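Kicking the tires: Nireo's practice room for robot arms
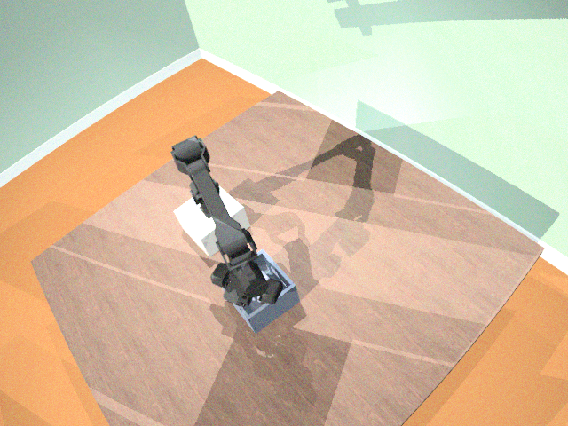

Nireo would like to sell you a robot arm that doesn't exist. The company's new simulation kit gives you an arm, a gripper, a bin and a room to put them in, all of it on your own computer, and it costs $577 for a year. For comparison, the smallest real arm in the Berow catalog starts at $1,597, and that one can dent your table.

Our own Baltasar Ortuño has had the trial version going since July. His first finding was that you can drive a simulated gripper straight into a simulated bin up to 600 times an hour and the only thing that suffers is your pride. His second was that the lighting controls are far better than they need to be. You can throw long shadows over the work surface and up the walls, which is handy if your camera software panics at the sight of one. You can also paint the floor orange. Baltasar calls this a feature for testing color handling. We have seen his kitchen and have our doubts.

The grumbles: setup took him four evenings, the manual reads as if it lost a bet, and saved rooms sometimes reopen with the block you were meant to pick up in a different spot. Support said that was randomization. It was switched off at the time.

Members get the trial free through the Echevarría desk. Ask for the Sunora add-on if you want more objects than bins and blocks, and bring a computer with a decent fan.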